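Stindholm Service Desk
Ticket 1077
Site: Trosside laundry, folding room
Raised by: Rangi Tautahi
Software: Ellery
Status: Open - waiting on site
Subject: Folding station stops part way through shirts, staff unsure when to step in

Description of problem

The station stops on short-sleeved shirts and puts up the message "garment not resolved". It doesn't do it on the flat items. When it stops, the person on the folding table has to come across, acknowledge the message, straighten the shirt and press resume. Sometimes it then carries on and sometimes it gives the same message again.

We were told at handover that one person could run the folding table and keep an eye on the station. On a bad morning that person gets very little of their own folding done. Two of them have asked me whether they are meant to be folding or minding the machine, and I haven't had a good answer for them.

Already tried: restart from the panel, clean the gripper fingers, load the basket with fewer items. Fewer items seemed to help for a morning and then didn't.

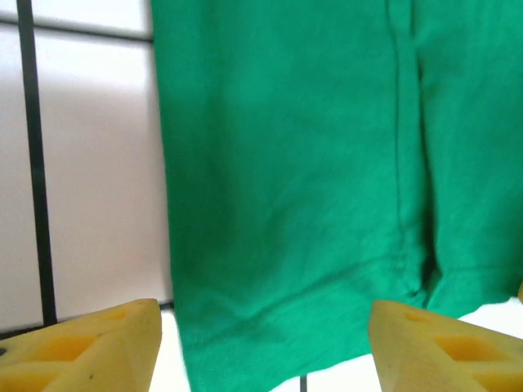
The other thing is the resume button. It is on the panel by the door, so whoever answers the message walks round the end of the table every time. I'd like it moved, or a second one fitted on the table side. I know that's a separate request but it is part of the same complaint from the staff.

Reply from service desk

Thanks, Rangi. Please send the stop log from Ellery (Settings, History, Export). Could you also say whether the shirts are going in right side out, and who sorts them before they reach the basket?

Until we've read the log, please don't change the grip force. The setting is visible to site users but it affects every garment type.

Reply from Rangi Tautahi

Log attached. It covers nearly 1000 items from February.

Nobody sorts them at present. When folding was all by hand, the table staff turned things the right way out as they went, so it never needed to be anyone's job. Now the basket goes straight to the station. Some shirts will be inside out.

I haven't touched grip force. The evening shift say they haven't either.

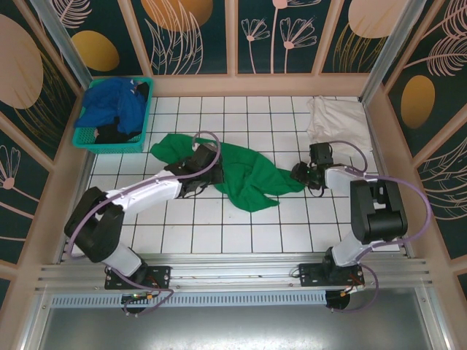

Green item on the tiles with the right gripper at its corner, basket at the back left.

Reply from service desk

We have read the log. Most of the stops are at the spreading step, where the two arms pull the garment flat before the first fold. Ellery allows a set number of tries at this and then asks for a person. On your station the limit is 9, which is the default. Each try takes time, so by the point the message comes up the station has been working on the same shirt for a good while and the operator has probably already noticed.

Please try the following, in this order:

1. Set the spread limit to 4 (Settings, Garments, Shirts). The station will ask for help sooner but will spend less time stuck.
2. Turn on "set aside". With this on, an unresolved shirt goes to the reject side and the station moves to the next item. No one needs to press resume.
3. Have shirts turned right side out before they go in the basket.
4. Leave it for a full week before changing anything else.

Step 2 is the one your staff will feel most. The rejects can be folded by hand in one go whenever it suits the person on the table. They don't have to be done as they come up.

On the second button, I've passed that to Fekusitz, who do the panel work. They will want to look at the cable run first.
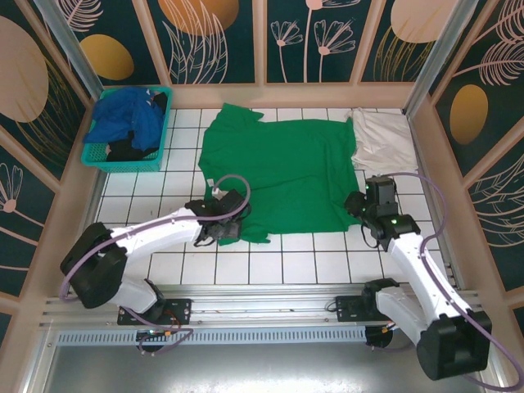 Chantal Gauthier, shift lead, Trosside - added to ticket 1077 at 14:20

Rangi has asked me to update this as I'm on the table most days.

Steps 1 and 2 are on. Step 3 has been harder. Turning the shirts out is a job somebody has to do standing at the sorting bench, and the bench was cut back when the station came in. For now I do it in the first part of the shift and the station starts later. That needs to be written into the rota if it's staying, with the time allowed for it.

The stops are far fewer. I fold the rejects before break and again before I finish. It's a better way to work than being called over, and I can get through a pile of my own without losing my place. A couple of the others still go and stand by it when it's on a shirt - habit, I think, from when it stopped all the time.

Problems left:

- Shirts with something stuck in a sleeve still go to reject every time. Fine by me.
- The reject side fills up if I'm away from the table, and there's no warning before it's full. Can Ellery give one?
- The daily report counts rejects as "operator faults". They aren't, and people have seen it on the screen in the corridor. Please change the wording or take it off the screen.

Reply from service desk

Thank you, Chantal. A reject warning is available under Alerts, "reject side level". Set it to three quarters to begin with.

The report wording can be edited by us but not from site. We have changed it to "set aside for hand folding" and it will show after the next overnight restart. Rangi, please confirm once it has come through on the corridor screen.

The rota is one for the site. I can send the station's hourly figures if they would help with the time allowance.

Reply from Rangi Tautahi

Yes please to the hourly figures. Wording has come through. Keep the ticket open until Fekusitz have been about the button.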